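Delyth Kemeys
@delythkemeys
7 January 2022

Spent the week comparing two fingertip sets for our hand-held grippers, the Pundness and the Gwilliam. Same linkage, same camera, same snack sorting task. Notes in this thread for anyone choosing between them.

The Gwilliam tips are a hard ribbed plastic. The Pundness tips are a soft pad, a bit wider, and they give when you squeeze. The Gwilliam set costs less and takes 5 minutes to mount. The Pundness set took me 23 the first time because the screws are tiny and I dropped one.

The task is simple. Pick a packaged snack off the table, put it in the tray, go back for the next one. I logged 142 picks per set and wrote down every drop and every second try. A second try counts as a miss in my numbers, even if the snack ends up in the tray.

Sealed packets first. They're full of air, so they slide away from you if the fingers don't close evenly. With the hard tips I had to go for the crimped end almost every time. With the soft pads I could take a packet by the middle.

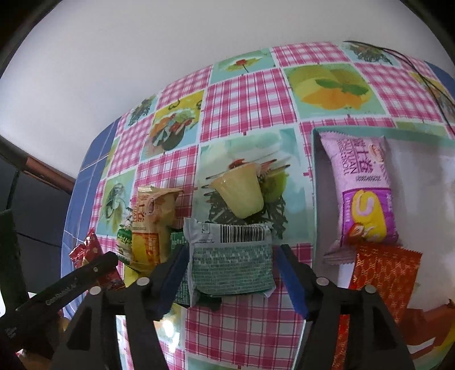 Jelly cups are harder. They taper, so a hard tip pushes them out toward the narrow end – the more you squeeze, the faster they go. The pads hold them better if you grab near the rim. Grab too low and both sets lose it.

Swiss rolls were the surprise. I expected the pads to win and they did on drops, but I also squashed six cakes with them. You can't feel how hard you're closing because the pad soaks up the first bit of travel. The hard tips left the cakes in better shape.

The camera is the Purnum wide one on both grippers. It's very wide, so I get both fingertips and most of the table in one view. The tradeoff is that small print on the wrappers is useless. If your model needs to read labels, get a second camera overhead.

Glare is the other thing. Shiny wrappers and a shiny tablecloth under a ceiling light give you white patches that move when you move. Turning exposure down one step helped. I haven't tried a polarizing filter yet.

Someone asked about the Makmont controller. I ran it in May on the old arm and it was fine, but these are hand-held sessions, so there's no controller to compare. I'll do that test separately once the arm is back on its mount.

For now I'm keeping the Pundness pads on for packets and cups and putting a stop on the trigger for anything with cake in it. If you've found a pad that's thinner than 6 mm and doesn't peel, please send me the name.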